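Prisitz Books: Frequently Asked Questions

What do you sell?
Used and out-of-print books on stage magic, ventriloquism and puppetry. We have 600 titles on the shelves and a further heap we are calling "incoming," as we have since October.

Do you carry books on juggling?
Twelve of them. Jugglers rarely sell their books.

Will a book teach me to saw someone in half?
Several will. Please read to the last chapter before inviting a guest.

Are the secrets complete?
Mostly. The Wodden pamphlets were sold in two parts, and many buyers in their day stopped at the first. If we have only part one, the listing says so.

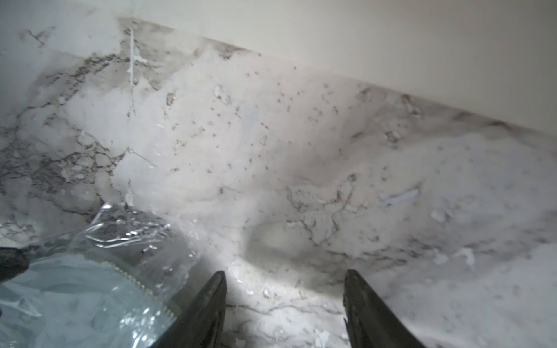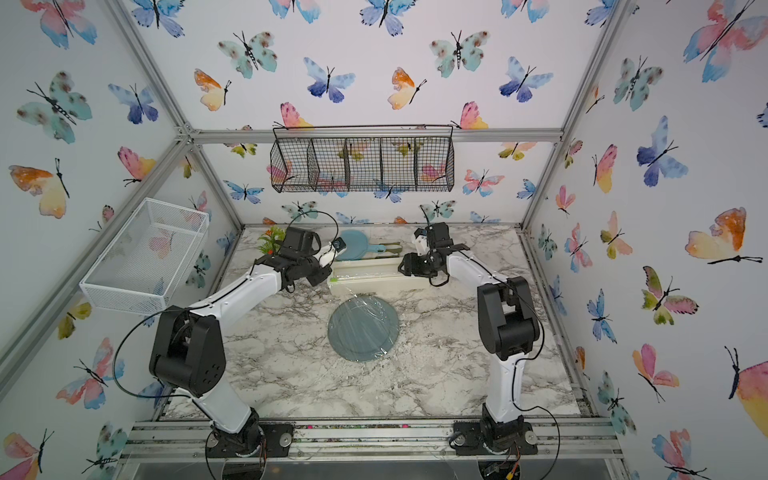
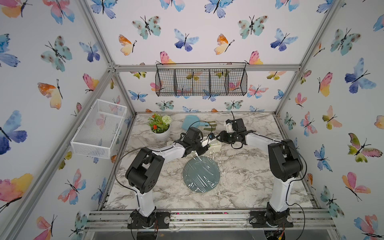
How do I find a particular title?
Use the stock number if you have it. Number 2079 is the Firard book on coin work, and number 3320 is the Sepúlveda guide to building marionettes, with the fold-out patterns. Yes, the numbers run higher than our stock. Books leave. Numbers don't get reused.

What does "good for its age" mean?
It means the cover is attached. "Fair" means the cover is included. Stains, margin notes and playing cards left in as bookmarks are mentioned in the listing. The cards stay with the book.

Can I return a book?
Yes, within a month, in the state it reached you. We can't take back a book on the grounds that you now know how the trick is done.

Do you buy collections?
Gladly. Send a list of titles and a word on condition. Please don't send the rabbit. We have been asked twice.

Do you ship overseas?
To most places. Postage is worked out by weight, and the big ventriloquism histories are heavy, so wait for our quote before you pay.

Is there a printed catalog?
One a year, free with any order. It goes out when the typing is finished.

When can I call?
Between 10 a.m. and 4 p.m. If you get the machine, leave the stock number and speak slowly. Moving your lips is fine.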